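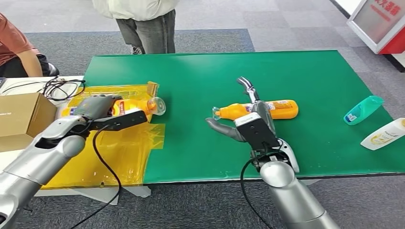 Section 4: Setting up your first dashboard

Read this section after you have installed Trundetti and signed in with the account your administrator gave you. If you have not yet signed in, go back to Section 3. You will need the connection details for at least one data source before you start.

4.1 Before you begin

Check the following:

Your account has the Editor or Owner role. Viewers can open dashboards but cannot make or change them. Your role is shown under your name in the top right corner of the window.

Your data source is either a spreadsheet (CSV or XLSX) or a database that your administrator has already added to the Approved Sources list.

Your browser allows pop-up windows from Trundetti. The sign-in box for database sources opens in a separate window.

4.2 Creating the dashboard

1. Select Dashboards from the menu on the left.

2. Select New. A blank dashboard opens with the name Untitled.

3. Click the name and type a new one. Names can be up to 86 characters long and may contain spaces. They may not contain a forward slash.

4. Choose a folder from the Save in list. If you leave this as it is, the dashboard goes into your personal folder and other people will not be able to see it.

5. Select Create.

Note: You can move a dashboard to another folder later, but any links you have already sent out will stop working. Choose the shared folder now if you know the dashboard will be used by a team.

4.3 Connecting a data source

1. With the dashboard open, select Data, then Add source.

2. Choose Upload file or Approved source.

3. If you chose Upload file, browse to the file and select Open. The first row must contain column headings. Blank headings are given the names Column A, Column B and so on.

4. If you chose Approved source, pick the source from the list and sign in when the second window opens. Use your database password, which may be different from your Trundetti password.

5. Wait for the preview table. It shows the first 200 rows only. The full set is loaded when you save.

6. Check the type shown under each heading (Text, Number, Date or Yes/No). To change a type, click it and choose another.

7. Select Save source.

Caution: Changing a column from Text to Number removes anything in that column that cannot be read as a number. The original file is not affected, but the values will be missing from every chart that uses the source. Reference codes that begin with a zero should be left as Text.

Dates are read in the order day, month, year. If your file was exported from a system that puts the month first, open Source options and change Date order before you save. A date such as 14/04 will show as an error if the order is wrong, but 04/05 will not, so look at a few rows by eye.

4.4 Adding a chart

1. Select Add chart. An empty panel is placed in the first free space.

2. Choose a source from the Source list at the top of the panel.

3. Drag one column into the Across box and one into the Up box. Number columns can go in either. Text columns can only go in Across.

4. Choose a chart type. Types that do not suit your columns are shown in grey.

5. Type a title. If you leave it blank, the chart is titled with the names of the two columns.

6. Drag the lower right corner of the panel to change its size.

7. Select Done.

Note: A single chart can plot up to 1,000 points. Above this limit the values are grouped and a small G appears next to the title. Hover over the G to see how the grouping was done. To turn grouping off, filter the source to a shorter period.

4.5 Filters

A filter can apply to one chart or to the whole dashboard. To add a dashboard filter, select Filter in the toolbar. To add a chart filter, open the chart and select Filter there.

Where both are in use, the dashboard filter is applied first. If a chart goes blank after you add a filter, the two are probably excluding each other. Open the chart, select Show active filters and remove one.

4.6 Refreshing the data

Uploaded files do not refresh. To bring in new figures, select Replace file on the Data tab and choose the new version. The headings must match the old ones exactly, including capital letters.

Approved sources refresh overnight. You can also select Refresh now, but wait at least 2 minutes between manual refreshes or the request will be ignored.

Caution: Do not close the browser tab while the refresh bar is moving. If you do, the source is locked until the next overnight refresh.

4.7 Sharing

1. Open the dashboard and select Share.

2. Enter the email address of each person, or choose a group.

3. Set their role to Viewer or Editor.

4. Select Send.

People outside your organisation can only be given the Viewer role. This is set by your administrator and cannot be changed from the Share window.

4.8 Changes to this section

Revised April 14, 2019 by Milagros Ríos, Rastalgate documentation. Date order added to 4.3. The Legacy Import button was removed in the January release and no longer appears in 4.3.

Continue to Section 5: Scheduled reports.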